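Search this encyclopedia
Go
Advanced

Table covering (workroom)

Last updated: April

A table covering is a sheet of cloth, paper or plastic which is laid over a work surface to protect it, or to make small objects easier to see. The article treats coverings used in workrooms, repair rooms and shared benches. For coverings used at meals, the word tablecloth is more common.

Purpose

The first purpose is protection of the table top against scratches, glue and leaking cells. The second is visibility. Small dark tools, such as tweezers, are found quickly on a pale ground, and the same is true for batteries with a coloured wrapping. For this reason pale yellow, pale green and light grey are the usual colours. White is used less, as it reflects the ceiling lamps and tires the eyes.

Materials

Woven cotton is soft and can be washed, but it catches on screws and sharp edges. Plastic sheet is wiped clean in a moment, but it keeps the folds from its package for many days. Paper from a roll is cheap and is thrown away after use. In the shared workshop at Nelilstead, the members buy paper in rolls of 200 metres and change it every 5 days. The Sorrentino bench sheet, a cotton type with a sewn hem, is sold in packs for schools.

Laying and smoothing

The sheet is laid from one end of the table and smoothed by hand toward the other. Wrinkles collect at the side which is smoothed last. They are not only a matter of neat looks: a round cell can roll along a fold, and a small screw can hide inside it. Clips at the corners hold the sheet in place. Tape is also used, although it leaves marks on painted wood.

Where two tables stand near each other, each one normally receives its own sheet. A single sheet over the gap will sag, and objects slide into the middle.

Things kept on the covering

Batteries are commonly placed side by side in a group, apart from metal tools. A wiping cloth is kept at a corner, in a colour different from the sheet, so that it is not folded away with it by mistake. Bags are better left off the working part. The Lesitz method, taught in some evening courses, divides the sheet into a part for tools and a part for loose pieces, with a free strip of 500 millimetres between them.

Seating

Stools are preferred to chairs at a covered bench, as the back of a chair may pull the hanging edge. The edge should not reach lower than the seat.

See also: Bench mat; Drop cloth; Amus clip

Reader comments (3)

Thank you for the part about wrinkles. I lost one afternoon to a screw in a fold.

Is the Amus clip strong enough for a thick table top? Mine opens again and again.

We paid for 1000 sheets of the thin paper and it tears at every corner. Please add a warning under Materials.

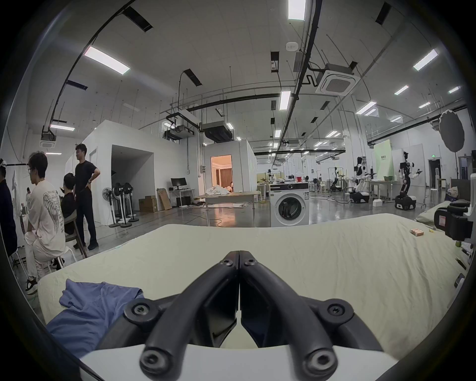 The thicker paper costs more, but our group has changed to it and it stays whole until we take it off.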